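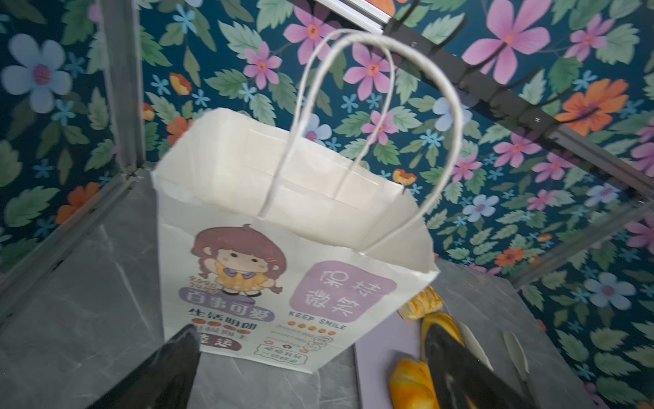
Home Kitchen Workshop Club Tips Ask Us

Bags, Handles and Other Humbling Objects

Tips for the club bench, collected from people who learned them the slow way

Our robotics club has met in the back of the Prurkwood adult workshop since March, and the task for this term is packing a gift bag. A four-year-old can do it. We are getting closer to the four-year-old. If you are starting a similar project at your own school or kitchen table, these notes may save you an evening or two.

Buy the boring bag in bulk. We went through 30 paper bags before anybody thought to write down which kind we liked. Stiff paper with a flat bottom beats thin paper every time. Store them standing up, because a bag that has spent a week under a toolbox will lean, and a leaning bag makes everyone's program look worse than it is.

Open the bag properly first. Push the side folds out with your hand, run a thumb along the bottom crease, then let go and see if it stays. If it slumps, no amount of clever code is going to help you. Hartmut Hinrichs spent most of one session tuning his grip settings and then discovered the bag had never been opened all the way. He would like it known that his grip settings are now excellent.

Twisted handles are the hard part. They flop toward each other and then apart again, depending on mood. Bend both upright before each run and pinch them at the base for a couple of seconds. Come down on them from above with the fingers open wider than you think you need. Coming in from the side mostly teaches you how far a paper bag can slide.

Two arms, two jobs. Decide out loud which arm steadies and which one lifts, and put it on the whiteboard. Our first plan had both arms doing a bit of everything. They met in the middle, at speed, and we spent the rest of the evening looking for a screw. 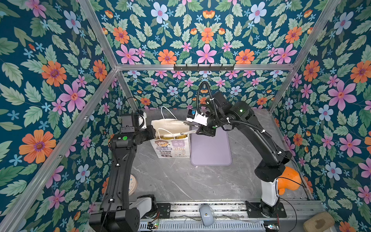
Right arm over the handles, left arm reaching for the bag.

Pack light and soft. Toy fruit is good practice cargo. Heavy things go in first and dead center, same as at the grocery store, and if you wouldn't drop it on your own foot, don't let a beginner's program carry it over the bench.

Mark your spots. A bit of painter's tape under each corner of the bag means the next team starts where you did. Peel it up at the end of the night. Tape left on over a long weekend comes off in strips the width of a noodle, and dish soap plus an old gift card is the only thing I've found that gets the glue.

Cables. Leave slack at every joint, then move the arm by hand through its whole reach, power off, before you tie anything down. Helmut Schwerdtfeger ties his down first. Helmut has a drawer of replacement cables.

Keep a log. Ours is a spiral notebook with 394 tries in it so far, and the useful column is the one headed "what changed." If two things changed, you've learned nothing, so change one. The column headed "feelings" was added later by a student and is also fairly complete.

Saving the bags. Torn handles can be fixed with a strip of packing tape folded over the rim on the inside. A crumpled rim can be ironed on low under a dish towel, no steam. Retire any bag after its second repair and use it for the scraps.

Next session we try it with tissue paper on top. Bring your own.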